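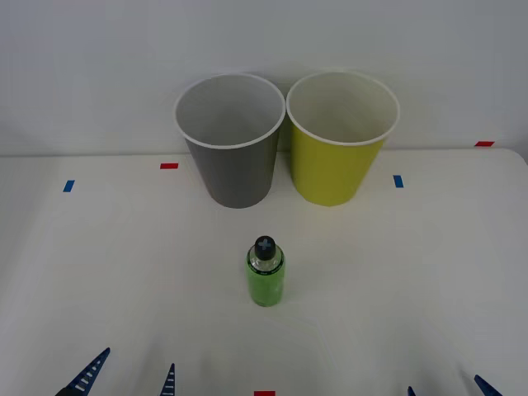 Speaker notes: Good practice for two-arm table cells
Jandbridge site meeting, February. 20 minutes plus questions.

Slide 1. Start

Say thanks for the invitation. Say that I come from the Promum cell and that we work with two arms over one white table. Mention that English is my third language, so people may stop me when a sentence is strange.

The question of this talk: what do we write down, so that the person on the evening shift gets the same table as the person in the morning?

Slide 2. Why we needed rules

Before the rules, each operator prepared the table from memory. In one month we made 307 runs and had to throw away 3 full sets of them, as the cups stood in a different place than the program expected. The arms did what they were told. The error was ours.

(Pause here. Ask who had the same problem.)

Slide 3. Tape on the table

Our marks are short strips of coloured tape, red and blue, directly on the surface. Go slowly on this slide, it is the one people ask about.

Rules for tape:
Only two colours. The meaning of each colour is written on the cell card and is the same in all cells.
A strip is replaced when a corner lifts. Do not press it down again and hope.
Old tape comes off before new tape goes on.
No tape is moved during a series. If it must be moved, the series ends and a new one gets a new number.

The Urkden cell used pencil marks for a while. Their operators wiped the table every evening and the marks were gone by the end of the week. I tell this with their permission.

Slide 4. Objects

We use simple things: a grey paper cup, a yellow paper cup beside it, a small bottle with a green label and a black screw cap. Two cups of the same shape but different colour is a good choice, you can see at once if somebody has exchanged them.

Rule: one object list for each task, with colour and size. If a cup is bent at the rim, take a new one. Keep 5 spare cups of each colour at the cell.

Rule: bottle cap closed before the start, unless the task sheet says open.

Slide 5. Start position of the arms

Both grippers open, both at the near edge of the table, no contact with any object. The operator looks at left and right separately and says it aloud: "left open, right open". It feels silly in the first week. We kept it.

Hands stay outside the marked floor area until the stop button is pressed. No exception for a cup that fell over. This was the rule with the most discussion, and I would not make it softer.

Slide 6. The log

One line for each run: number, task, operator initials, result, remark. The remark field may be empty, the others may not. We use the Patwary form because it was already there, and I changed only the order of the fields.

At run 420 we compared the log with the recordings. Most differences were in the result column, where people wrote "ok" for a run that needed a second try. Now "ok" means first try only.

Slide 7. What I would like from you

Please send me your cell card, also if it is not finished. I would like one common card before summer.

Questions. If someone asks about lighting: we keep it even and soft, no desk lamps, blinds closed. If someone asks about cost: tape and paper cups, the rest is time.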